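4.2 Teaching the drawer task by remote control

Take your time with this one - the practice cabinet is a friendly place to make mistakes.

1. Load the cabinet in the Kata simulator and pick up the hand controller.
2. Open the fingers fully before you move in.
3. Choose one handle and stay with it for the whole demonstration.

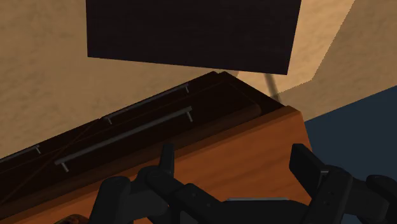 Wrist view in the simulator, fingers open, handles ahead.

4. Close gently on the bar, pull straight back, then press Save.

Note: 40 good pulls make a lovely first set.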